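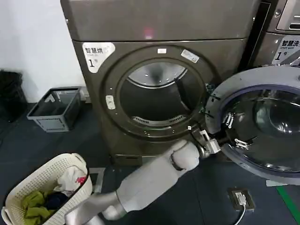

Kadlec Textile Testing is recruiting households and individual residents for a study of fiber loss and shrinkage in everyday cotton and polyester clothing. The study is run from our laboratory in Nurport, with a second collection point in Storneck. Most published test methods use new fabric cut to a standard size and washed in reference machines. Our clients sell to people who wash mixed loads of worn clothes, often in shared laundry rooms, and the two sets of results do not always agree. Front-loading dryers with a round steel drum and a slotted lint vent along the lower edge of the opening are the type covered by the study, whether they are in the home or in a shared facility. Stacked units are accepted. Top-loading dryers, heated cabinets and combined washer-dryers are excluded from this round.

What the study measures

Each participant receives a set of garments and uses them as part of normal wear and laundering. At fixed intervals the garments are returned, conditioned, weighed and measured. We record dimensional change in length and width, mass loss, pilling grade and seam distortion. Lint collected from the dryer is weighed separately and a subsample is examined under a microscope to estimate the share of each fiber type.

The garments are two T-shirts (one all cotton, one cotton-polyester blend), one pair of cotton pajama pants and one polyester fleece top. All are plain, undyed or light gray, and carry a woven number at the side seam. Do not remove this number. A garment without it cannot be matched to its starting measurements.

What participants do

Participation lasts 28 weeks, beginning in July. You will:

Wear each garment at least once a week and wash it after no more than 3 wears.

Wash the garments with your own clothes, using your usual detergent. Fabric softener and dryer sheets are permitted if you already use them, but you should not start or stop using either during the study.

Tumble dry the garments on the same machine each time where possible. In shared laundry rooms, write down the machine number. If your usual dryer is occupied or out of order, use another of the same type and note the change.

Empty the lint filter before the cycle. After the cycle, transfer all lint to one of the paper envelopes provided and write the date and load number on the front. Do not use plastic bags.

Complete the load sheet, which asks for the wash program, dryer setting, cycle length and an estimate of load size (quarter, half, three-quarter or full drum). Completion takes a few minutes per load.

Return the garments and envelopes every 4 weeks to the front desk in Nurport or Storneck. Garments are normally ready for collection two working days later.

Participants in the Iken district may request courier pickup. Courier slots are limited and are assigned in order of registration.

Who can apply

Applicants must be 18 or older and live in Nurport, Storneck or Iken for the full study period. You must have regular access to a dryer of the type described in the first paragraph and dry at least one load per week. Garments are supplied in adult sizes XS to 3XL.

We are particularly short of applicants who use coin-operated or app-operated laundry rooms, and of households that dry mostly on low heat. Households with pets may apply. Pet hair is separated from the lint sample before weighing, but please state the number and kind of animals on the form.

You cannot take part if you work for a manufacturer or retailer of laundry appliances, detergents or clothing, or if you were enrolled in our line-drying study last year. Only one person per household may register.

Payment

Participants who complete all return intervals receive $500. Payment is made in two parts, the first after week 12 and the balance after the final return. Participants who withdraw early are paid in proportion to the intervals completed. Machine fees in shared laundry rooms are reimbursed for study loads on presentation of a receipt or an app statement. Electricity, water and detergent costs in private homes are not reimbursed separately. Garments remain the property of the laboratory and are retained at the end of the study for strength testing.

Data handling

Load sheets and samples are stored under a participant number. Names and addresses are held in a separate file and deleted 3 months after final payment. Results are reported by garment type, heat setting and machine class. Individual households are not identified to clients.

How to apply

Application forms are available at both front desks or can be requested by mail. State your dryer's make and model if known, its nominal capacity, and whether it is vented, condenser or heat pump. If the rating plate is not accessible, write "unknown." An incomplete machine section does not disqualify an application.

Questions on eligibility and scheduling should be addressed to Merike Org, participant coordination. Technical questions on the test protocol should be addressed to Senga Lamont, fiber and fabric section. The Nurport desk is open from 8:30 a.m. to 5 p.m., and the Storneck desk from noon to 6 p.m.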